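About the Skernville Robot Club

Hello! I'm Tatu Makokha and I run the robot club at Skernville School, along with Joseph, who looks after the design and technology workshop and can find you a spare bolt in any size you care to name. This page is for anyone thinking of joining, and for parents who keep hearing about baskets at tea time and would like to know why.

How we started

I used to write software for a living and came into teaching a bit late. In my first June here I asked whether anybody fancied learning to program a robot over the summer term, expecting a couple of takers, and ended up short of chairs. We had one second-hand arm then and it did very little except wave. We all loved it anyway.

These days there are 16 of us, from Year 8 up to the sixth form. We meet after lessons in the room next to the workshop and pack up at half past five (or a quarter to six if something is nearly working, sorry to everyone waiting in the car park).

What we're working on

Our big project is called Tonance. The idea is to get an arm to handle ordinary things from round the house, the sort of stuff that bends a bit and has holes in it and was never designed with robots in mind. We began with wooden blocks, as everyone does, and blocks are lovely because every side is flat and they stay the shape you measured. Then somebody in Year 9 said her nan would never need a robot to move a block, and that was the end of the blocks.

So now it's woven baskets, a tan one and a dark brown one. The job is to take hold of one by the rim and shift it to a new spot on the table without tipping it up.

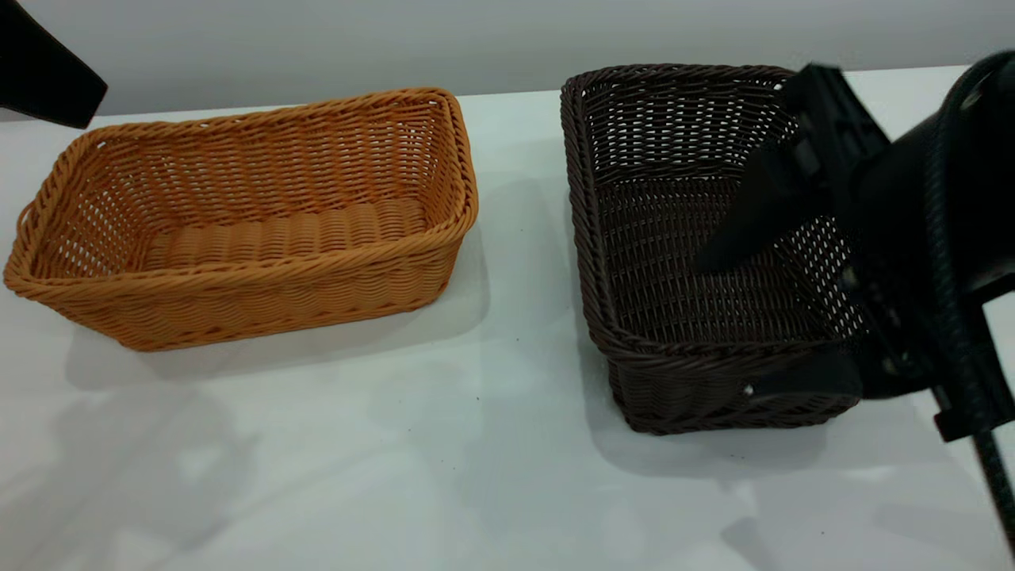 A rim sounds easy to grab until you try it. It's rolled and lumpy, so the fingers have to come in at a decent angle, one inside and one outside, and if you're a little too high you close on nothing at all. We drive the arm by hand first, over and over, and save each go as a recording. Then the older ones use the recordings to train a program that has a try by itself. Our target is 1000 saved goes by the end of the school year, and we passed 200 before half term, which I was ridiculously pleased about!

Colour matters more than I'd expected, too. A program that has only ever met the tan basket can get very confused by the brown one, so we swap them over, turn them to odd angles and move them about the table. Shadows are another headache. We spent one whole session just shifting a lamp.

There's a camera down by the gripper as well as one looking at the whole table, and the pupils argue happily over which is more use. I'm on the side of the gripper camera, for the record. You get the weave and the rim nice and large, and when the arm is lined up badly you can usually tell from that view why it's about to miss.

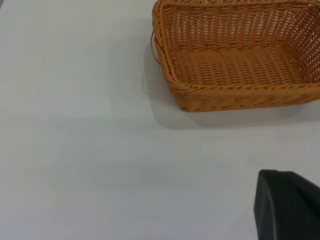 The Ukent Cup

Every year we enter the Ukent Cup, a friendly contest between schools in our area. Each team gets a table, a surprise object and one afternoon. Last time we came fourth, and we would have done better if I hadn't left the good power lead at school. The prize is £2000 towards kit, and we already have a long and slightly silly wish list pinned to the door.

Joining us

You don't need to have coded before. Half of our best drivers joined because a friend did. Bring a notebook, tie long hair back, and keep your hands off the table when the arm is switched on. Come and knock on the workshop door at the end of the day and ask for me or Joseph. If you'd like to sit in for a session first, that's absolutely fine, and there are usually biscuits.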